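Serkcombe shared workshop: two-arm sorting bench

Oct 26, 2018

The sorting bench at Serkcombe now runs with both arms. The frame is black rail clamped to a butcher-block top, with one arm on each side facing inward and three bins in a line down the center: orange, yellow and clear. Markers are the test parts. They are light, cheap, and differ enough in cap color to give the classifier something to do. The control code is the Skimeck build from June with the arm offsets recalculated for the new rail spacing.

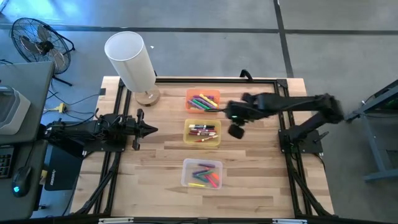

Does each arm need its own power supply?

Separate supplies are the safer choice. On a single supply, the voltage sagged whenever both shoulders accelerated together, and the controller dropped one arm off the bus.

Calibration takes 20 minutes per arm. Jog the gripper to each corner of the work area, store the joint values, then repeat at bin rim height. The rim pass matters most with translucent bins. Their edges read poorly from overhead, and depth values there should be discarded in favor of the stored height. 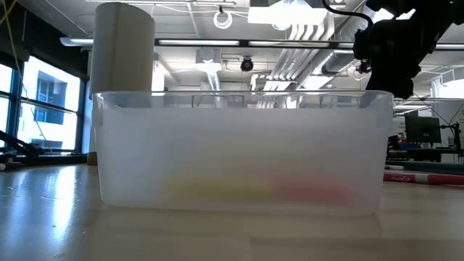
Sakalauskas wrote in to say that the same rim problem on the Bidholm rig went away after a strip of matte tape was run along the top edge, and that the stored heights were then needed only as a fallback.

Tape will be tried before the next long run. The last one logged 800 pick attempts, of which 626 ended with a marker released over the assigned bin. Most misses were on markers lying against each other, where the fingers closed on both barrels. A nudge routine to separate touching pairs is in the test branch. 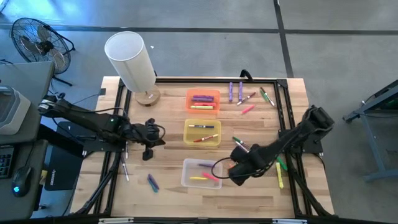

Both arms at the bench, with markers in the bins and on the tabletop.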